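Farzana Howlader
Wed 24 April

OK, a thread about green. Specifically about dyeing cloth green at home with plants, which I have been doing in my kitchen since January and cannot stop talking about. My coworkers have asked me to please put it on the internet instead. So, hello!

1/ First thing that surprised me: almost no plant gives you green. You are surrounded by green leaves, you boil up a big pot of them, and what you get is yellow. Or beige. Or a sort of sad tan. Chlorophyll is terrible dye. It doesn't hold on to the fiber and it fades like crazy.

2/ For centuries, if you wanted a good solid green, you dyed the cloth twice. Once yellow, once blue. Weld for the yellow (a tall weedy thing that grows on roadsides and rubble), woad or indigo for the blue. Two pots, two completely different kinds of chemistry, one color.

3/ And the yellow usually fades faster than the blue! That's why so many old tapestries have blue trees and blue grass. The weavers made green forests. The yellow left. I think about this every time I'm in a museum now and I'm very annoying to go with.

4/ I learned the basics at a weekend class at Skaltuvholm, taught by Necati Demirtaş, who has been dyeing wool for longer than I've been alive and has the blue thumbnails to prove it. Best weekend of my winter. I came home with a notebook full of stains and a jar of weld seed.

5/ The rule he drilled into us: weigh your cloth dry, write it down, then work everything out from that number. My first project was 300 grams of cotton. I wrote it on the wall next to the stove because I kept losing the paper. It's still there.

6/ Next is scouring, which just means washing it far harder than you think you need to. Soda ash, a little plain soap, a long simmer. The water comes out the color of tea even when the cloth is brand new and white. Gross and fascinating.

7/ Then the mordant. That's the stuff that helps the dye grab on. For cotton I use alum, with a tannin bath before it. I used to skip the tannin. Do not be me. My yellow went on beautifully and then mostly went down the laundry drain.

8/ (Side note: keep your dye pots separate from your cooking pots. Mine have a big X on the lid in nail polish. Gloves on, window open, and weigh powders gently so you aren't breathing them.)

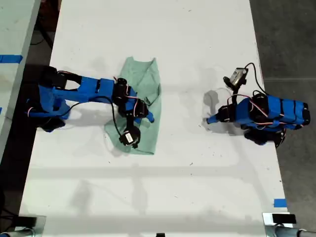 9/ Light greens are the hardest ones to plan, and I love them the most. A dark green forgives you a lot, you just keep dipping until it's deep enough. A pale one shows every mistake in the yellow underneath. Look at the light green cloth lying on that white table, wrinkles and all – that's the strength of color I mean, soft but still definitely green. To get near it with weld and indigo you want a weak yellow and then the quickest, palest dip of blue you can manage. I'm talking seconds.

10/ Also, wrinkles lie about color. The folds go darker, the high spots go lighter, and your eye makes up an average. If you're matching two pieces, iron them both first and lay them side by side by a north window. I ruined a whole set of napkins by comparing them balled up in my hand.

11/ OK, the indigo part, which is pure magic and I will not be calm about it. The vat isn't blue! A healthy vat is yellow-green and clear, with a coppery skin on top and a bit of foam that dyers call the flower. You slide the cloth in without splashing, wait, squeeze it under the surface, and bring it out.

12/ And then it changes color in the air while you stand there. White cloth comes up yellow-green and turns blue in front of you. The indigo has to lose its oxygen to go into the fiber, and when it gets the oxygen back it locks in place. I've done it dozens of times and I still yell.

13/ With a yellow cloth it's a little trickier, because everything looks green coming out of the vat. You can't judge it until it's aired for a good while. I hang mine on the shower rail, leave the room, and make toast. If I stay and watch I always decide it needs another dip, and then it's teal.

14/ I do have a soft spot for teal. My bathroom curtain was supposed to be the color of a pear. It is not the color of a pear.

15/ Three of you asked which vat I use. Fruit sugar vat: indigo, lime (the mineral, pickling lime from the canning aisle), and fructose. It likes to be warm, it hates being stirred roughly, and if it goes navy all the way through, it's out of balance. Usually a spoon of fructose and a night's rest brings mine back.

16/ Can you get green in one pot? Sort of! Iron is the trick. Take a weld or onion skin yellow and dip it in a very weak iron bath and it swings to olive or moss. Gorgeous on linen. Go easy though, too much iron makes the cloth brittle over time, and it will turn the color of a swamp before you've found your tongs.

17/ Things I've tried for yellow that worked: weld (the queen), goldenrod, onion skins (more orange), marigold heads out of my neighbor's compost, with permission. Things that didn't: spinach, nettles picked too late, and one very hopeful bag of carrot tops that I had stored too long. The carrot tops are supposed to be good fresh, so I'll try again this summer.

18/ Red cabbage and black beans will give you amazing colors for about a week. Enjoy them, photograph them, don't make anything you care about. Same with turmeric, which is so bright and so cheerful and so gone by Tuesday if you hang it in the sun.

19/ Do a light test! Tape a strip of dyed cloth in a south window with half of it covered by cardboard. Write the date on the cardboard. Check it after 2 weeks. It's the most useful thing I do and it costs nothing. My windowsill looks like a very slow science fair.

20/ Washing what you've dyed: cool water, gentle soap with no brighteners in it, dry it in the shade. Lemon juice and vinegar can shift a weld yellow and really spoil an iron olive. I have a tea towel with a pale spot the exact size of a salad dressing accident.

21/ Since people asked about books, I don't have one perfect book. I have a pile with sticky notes. What helped more was keeping swatches: a little square of every single thing I dye, stapled to a card with the weight, the plant, the mordant, the time and how many dips. Even the ugly ones. Especially the ugly ones, I go back to those all the time.

22/ Next up for me is a length of linen for a summer shirt. I want a pale green close to new beech leaves, so: light weld, a long rinse, one short dip. I'm doing a test strip on Saturday and I'll add it to the thread whatever it looks like.

23/ If you've got a good recipe for goldenrod on linen, please reply! Mine keeps leaning mustard and I think my tap water has something to do with it.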